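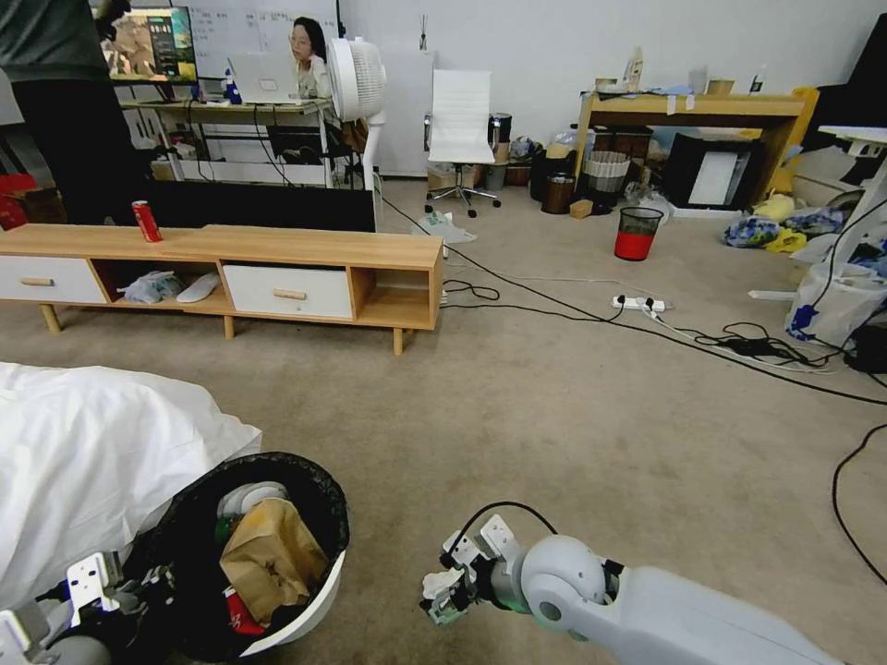
## Clearing loose trash from a shared office

Most tidying guides want you to buy labels first. Skip that. I tried the Wunov method in August and ended up with 16 labels and the same mess.

1. Pick one bin and bring it to the middle of the room. Two half-full bins only give you somewhere else to look.
2. Collect the light stuff: tissues, paper bags, wrappers, lids. Flatten the paper bags. People swear by crumpling them tight, but I've never seen one stay that way.
3. Pick up every soda can and shake it before you toss it. Cans go in recycling if your building really recycles. Ask. Ours said yes for nearly 2 years.
4. Check open cubbies and under desks. Plastic bags collect there. Keep 4, at most, and don't believe anyone who says they'll reuse the rest.
5. Leave cables alone until the floor is clear. Untangling them first is how an afternoon disappears.

Scented liners are optional. I can't smell the difference.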